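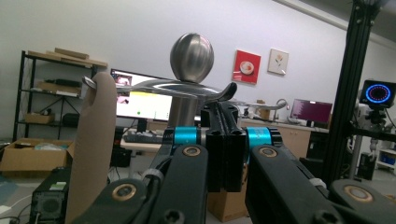 Lever handle, stainless steel, with ball top

Standing press (bookbinding)

A standing press is a tall screw press used to hold bound books under heavy, even pressure while paste and glue dry. It differs from the smaller nipping press in its daylight, the distance between bed and platen, which allows a stack of volumes to be pressed at once between boards.

Early presses had wooden screws turned with a long bar. The Flemside bindery listed one in its inventory of 1620, valued together with 203 pressing boards. Iron screws later replaced wood in most shops — the Godinho pattern, with a ratchet on the platen, was common in trade binderies.

Books are stacked with the spines facing alternate ways, and the joints are kept clear of the board edges. Brass-edged boards may be used to set the groove of a cased book. Pressing normally lasts overnight, longer in damp weather.

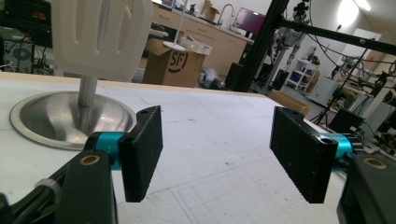

Wanpen Phromma disputes the overnight rule, arguing in the Sistau handbook that thick text blocks need two full days and a change of blotters after the first hour. The Clikham workshop notes give the shorter time, but only for books under 189 pages.

See also: Nipping press; Lying press; Backing boards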